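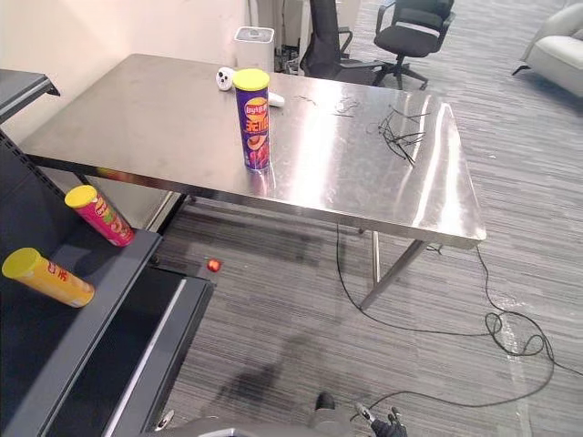
Forum > Clothing & Care > Scarves, Gloves, Shawls

Wool scarf makes my neck itch, is lining a good idea?

korneo_k
I bought a wool scarf from Tornine in March, and after two hours my neck is red. The color is beautiful and I don't want to give it away. Has anyone sewn a cotton lining on one side?

Edith Echeverri
Yes, I lined mine with an old cotton shirt. Wash the cotton first, or it will shrink later and pull the wool.

rarkitz
I don't agree with lining. The scarf becomes stiff and it doesn't wrap well anymore. Soak it in cool water with a little hair conditioner, then dry it flat.

korneo_k
I tried conditioner already – it was soft for one day only.

Atieno Makori
Which wool is it? If the label says lambswool, it can still itch on some people. I changed to a Bedoya merino one and have no problem, but it was 300 and I waited for the sale to get it for 200.

rarkitz
That is a lot of money for a scarf.

Edith Echeverri
Line only the middle part, where it touches the neck. The ends stay soft and hang nicely. I used small hand stitches, 3 mm.

korneo_k
Only the middle – I didn't think of this. I will try it with a thin cotton and write here again.

Related topics
Gloves that fit long fingers
How to store shawls in summer
Merino or cashmere for windy days

Contact us | Back to top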